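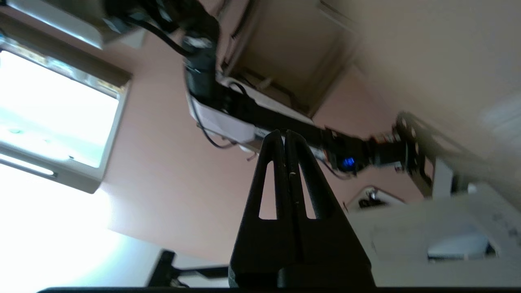

coinmech_brophy: Clean the zero position switch on that reel before you buy anything. Full reply further down.

Bumen baseball machine, one score reel never stops at zero

Posted by skeltdale_arcade

I have a Bumen pitch-and-bat machine that came out of a bowling alley in Skeltdale. It mostly works. When I press start, the score motor runs and all the reels begin to reset, but the tens reel goes right past zero and keeps stepping. The motor never shuts off, so the game never gets to the first pitch. I have to turn it off at the wall.

If I hold the tens reel at zero by hand the others stop where they should, but the motor still runs. I replaced two fuses when I got it and cleaned the coin door switches. No other work so far. I have the schematic but I'm not good at reading it yet. Where do I start?

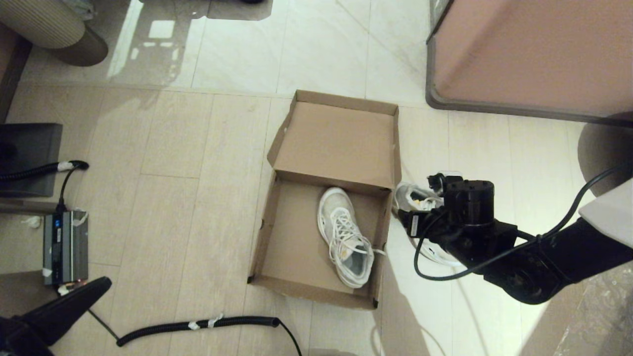 I should add that the tens reel scores fine on the few occasions I can get a game going. It adds one for each run and carries over to the hundreds.

bivwood_basement

Had the same thing on a Brophy bowler. Mine was a bad coil. Replace the coil.

coinmech_brophy

I don't think it's the coil. If the reel steps when it resets and steps when it scores, the coil is doing its job. The part that tells the game the reel has reached zero is a switch stack on the side of the reel. At zero, a notch lets one set of contacts open and another set close. If the first set stays closed, the reel keeps getting pulses and the motor keeps running.

Turn the game off and unplug it. Take the reel out of its bracket and turn it by hand until it shows zero. Look at the stack with a flashlight – you want a clear gap on the contacts that are supposed to be open. Then step it to 5 and see what changed. Compare it with the hundreds reel, which you know is good.

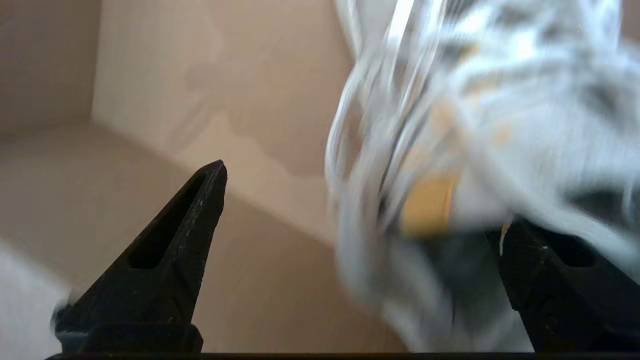
Run a flex stone or a strip of business card through each pair of contacts, then check the gap again. If a blade needs to move, bend it near the base with an adjusting tool and go a little at a time. Check the screws that hold the stack too. On the Bumen games I've worked on, they were loose on 2 out of 3 reels, and a loose stack won't hold an adjustment.

Don't oil anything in there. If the reel turns stiffly, take it apart and clean off the old grease.

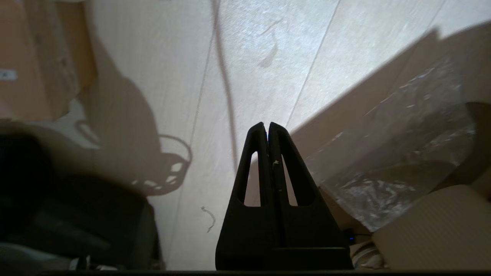 skeltdale_arcade

Do I need to unsolder the wires to get the reel out?

coinmech_brophy

Leave them on. There is enough slack in the harness to tip the reel forward and reach the stack. Mark which position it came from if you take out more than one.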